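Feb 15, 2024
By Staff Writer

Prardale will start a furniture reuse program in August, after a vote that sets aside space in the former Hurard warehouse for used dressers, cabinets, tables and chairs. Residents will be able to drop items off free of charge and take home up to 6 pieces a year.

The town picked up 234 pieces of furniture from curbs last year. Most of it went to the landfill at Flakia, where the gate fee for bulky waste went up in January. Public works staff told the town board that many of the pieces were sound and needed only a hinge, a drawer slide or a coat of oil.

Under the plan, wooden storage furniture will be taken first. It is the type most often asked for at the town office, and it stacks well. Mattresses and upholstered sofas will not be accepted, and neither will anything with signs of bedbugs or mold.

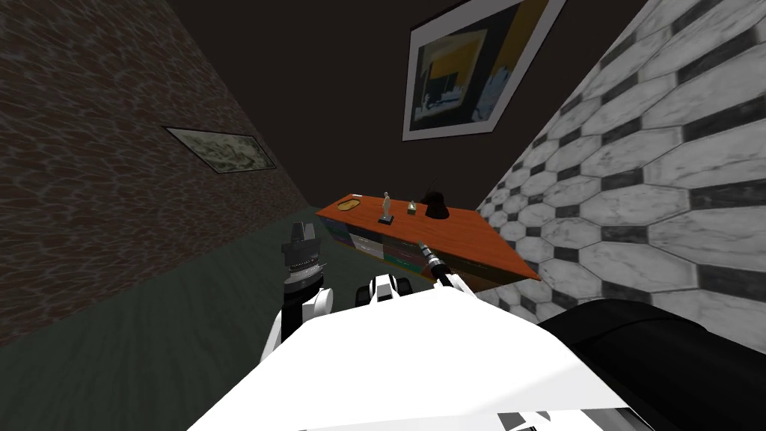

One resident of Mill Road told the board that the drop-off hours were too short for anyone who works out of town, and asked for at least one evening a week. The board agreed to look at the hours again before opening.

Pangaribuan, the repair shop on the east side of town, has a one-year contract to check each item and make small repairs. The shop will replace missing hardware, glue loose joints and tighten drawer fronts. Pieces that need more than an hour of work will be sold for parts or broken down for lumber.

Items will be tagged with the date they came in. Anything still on the floor after 50 days will be offered to neighboring towns. A household picking up a large piece must bring its own truck and someone to help lift, as the warehouse will not deliver.

The board also settled a question about older furniture. Painted pieces will be tested for lead before they are put out, and those that fail will be turned away. Stained or varnished pieces do not need the test.

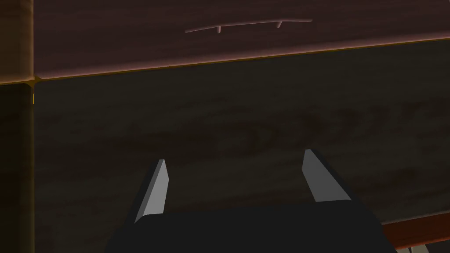

A written comment read into the record asked whether dealers would be allowed to clear out the best dressers on the first morning. The board answered that pickups will be limited to residents with proof of address, and that each household must sign for what it takes.

Space in the warehouse is set at 100 pieces at a time. Drop-offs will be paused when it is full, and a notice will be posted at the town office. Sign-up forms for the first drop-off dates will be at the front desk before opening.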